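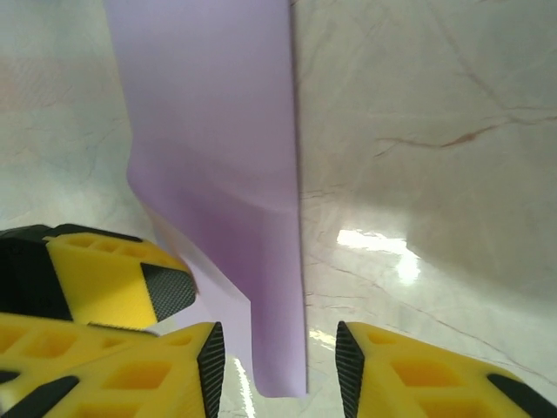 Garumwood Open Day Set: README

Garumwood opened its workshop to visitors on May 15, 2026, and we kept the robots running the whole time, so what you are downloading is a day of real handling with people leaning over the tape line and asking to see that one again! The recordings come from the wrist cameras, which sit close enough to the work that you can make out the texture on the black grip pads and the open lattice of the yellow fingers. In views like the opening one, the lower end of a lavender plastic piece is between the pads while its broad upper part fills the top of the picture, and the overhead light comes back off the marble-patterned surface as a bright white patch. Glare like that runs through a lot of the set. We left it in, and we'd love to hear how your models cope with it.

What's in the set

There are 2,684 clips from 4 stations. Each clip covers one attempt, from the start of the approach until the gripper opens again or the operator calls a stop. Failed attempts are included and marked as failed. Every station has its own folder with a clip list and a plain text log typed up by the operator on shift (spelling varies, sorry).

How the day went

Darmawan Pasaribu ran the stations in the main room and Nabila Hutapea took the question table, though by lunch they had swapped twice. We let visitors choose the next object from a tray and set it down any way they liked. This was the best decision we made all day. People put things on edge, upside down, leaning on each other, places we would never have thought of in our own sessions. One group from Plelalwood stayed for 40 attempts and cheered for every single one.

Labels

outcome: success, fail or stopped
placed_by: visitor or staff
station: folder name
note: free text, often blank

Known problems

Clock drift between stations reaches 7 seconds by the end of the day. Use the clip order inside each folder if timing matters to you. The Wuisan station was restarted once and its first log is short. Sound was never recorded.

Splits

We hold out one whole station, Rarkero, for testing. Please don't train on it if you plan to compare numbers with ours.

Next one

We are planning a second open day in December with a bigger tray. If you find a wrong label before then, send Nabila the clip name and what you think it should be. She checks them in batches and adds the fixes to the change list.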